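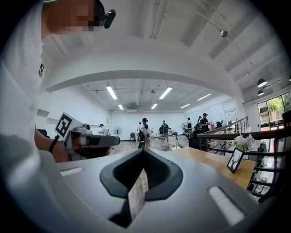

A pair of hand-held grippers in use; the square tag near the wrist of the second one carries a block-pattern marker.

Bekino is a software package for turning recordings made with hand-held grippers into motions that a robot arm can follow. It covers the whole road from raw video to a cleaned-up path, and it is best known for its tracking stage, which works out where the gripper was in the room at every moment of a recording. The name is also used, a little loosely, for the file format the package writes.

Background

The package grew out of two older programs. The first, Cernau, was a plain visual tracker that matched small details from one video image to the next and built up a rough map of the room as it went. The second, Sandberg, was a set of scripts for lining up clocks between devices, and people who used one nearly always ended up needing the other. They were merged after a long winter of work in Gutville, and the first shared release came out in January. Traces of the old split can still be found in the settings file, where the timing options sit in a section of their own with a different naming style from everything else.

Tracking

Bekino estimates position from a wide-angle view looking past the gripper fingers. A wide lens is a great help here, as it takes in walls, ceiling beams, railings and window frames all at once, and these stay put while hands and tools move about. The price is a strong bend in straight lines, so the lens has to be calibrated before anything else is done. The gripper's own body fills a good part of the lower view, and it is masked out so the tracker doesn't mistake it for a piece of the room that never moves.

People walking through the background are handled more gently. Points that drift against the rest of the map are given less and less weight, and are dropped altogether if they keep drifting. Large blank walls remain the package's weak spot, and its manual kindly suggests starting a recording while facing something with plenty of corners.

Two-handed recordings

When 2 grippers are used together, each one is first tracked separately and the paths are then placed in a common map. Block-pattern markers can help with this step. A square marker of known size gives both distance and tilt from a single clear view, and Bekino uses such sightings to pull the paths into agreement. Between sightings it leans on the shared map, so a marker may be out of view for a good while without much harm.

Path cleanup and planning

Each finished path holds 6 values per time step, three for position and three for rotation, with finger opening stored alongside. The planning stage then checks whether a chosen arm could really reach every point at the recorded speed. Paths that fail can be slowed down, shifted as a whole, or set aside for someone to look over. The test collection that ships with the package has 2,676 recordings, of which 682 are two-handed.

See also

Camera calibration
Inverse kinematics
Visual odometry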